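Sliding closet doors: keep them or pull them out?

Started by plumcorner, January 29, 2021

plumcorner wrote:
Hello all, I've been reading this board for ages and finally have something to ask. We moved into a place in Plernadari in August, and the main bedroom has a built-in wardrobe with sliding doors. It's solid enough and there's loads of room inside, more than we've ever had. But I can only ever get at one side of it at a time, and my husband is always wanting the other side at the exact same moment. Every single morning! We've had words about socks.

I'm torn between taking the doors off and hanging a curtain, or having somebody come and put in hinged ones. Ours are white and so are the walls, so whatever we do shouldn't look too heavy. I should say the room is on the small side and the bed can't really go anywhere else.

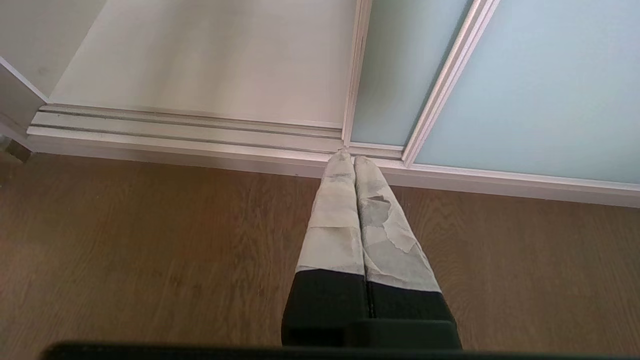 The other thing is dust. It collects along the bottom rail no matter how often I vacuum, and then one door starts to drag and you have to sort of lean on it with your hip. My mother had sliding doors for thirty years and I don't remember her ever fussing with them, but maybe she did it while we were at school. Any thoughts welcome, and please be gentle, I'm not handy.

oldbrassknob wrote:
Welcome! Before you spend a cent, clean the track properly. A vacuum only gets the top layer. I use an old toothbrush and a bit of warm water with dish soap, then go over it with a dry rag, and then a tiny bit of dry silicone spray (never cooking oil, please, I've seen it done and it turns to glue). I had a pair that I swore were warped and they were just filthy. They've run sweetly ever since, and that was two winters ago.

As for hinged doors, measure how far they'll swing. In a small room you'll be opening them into the side of the bed and muttering.

Maxence Besson wrote:
I'm going to disagree a little with my friend above. Cleaning is fine and everyone should do it, but if the rollers are worn you can scrub until you're blue and it will drag again in a week. Lift the door and look at the wheels. If they have flat spots, replace them. The ones I bought were from Flarkar and they fit after a bit of persuasion with a file.

And I would get rid of the doors altogether, to tell you the truth. We've had a curtain for years, a heavy cream linen one, and my wife and I can both stand there in the morning like civilized people.

oldbrassknob wrote:
A curtain! Maxence, you and I have been around this block before. Curtains let all the dust in on your good coat.

Maxence Besson wrote:
My good coat is in a garment bag where it belongs.

tansy_and_thyme wrote:
Hi plumcorner, lovely to see another Plernadari person on here, we're over near the old school. We got a quote from Goh for hinged doors across the whole width and it came to 3000, which made me sit down. We ended up keeping the sliders and moving things around inside instead, and I'm so glad. His things used to be on the left and mine on the right, so of course we were always fighting over the doors. Now everything we both need in the morning (underthings, socks, work shirts) is in a dresser across the room, and the closet is for hanging things and the spare bedding. It took one rainy afternoon and a big pot of coffee.

Fliltik does some nice low dressers if you haven't got one, though the drawers on ours stick a bit when it's humid.

plumcorner wrote:
Oh my goodness, thank you, you're all so kind. 3000 is well out of our reach! I never thought of moving the socks. I think I'll try the toothbrush first, then look at the wheels like Maxence says, and I'll talk to my husband about a dresser. He's going to say we don't have the wall space but I believe we do if the laundry basket goes in the bathroom.

Does the door just lift straight up? I'm a bit scared of dropping it on my foot.

oldbrassknob wrote:
Mostly, yes. Up into the top track, then swing the bottom toward you. Some have a little clip or a screw down low that has to be let go first, so have a feel around before you heave. Get your husband on the other end, and wear shoes, both of you.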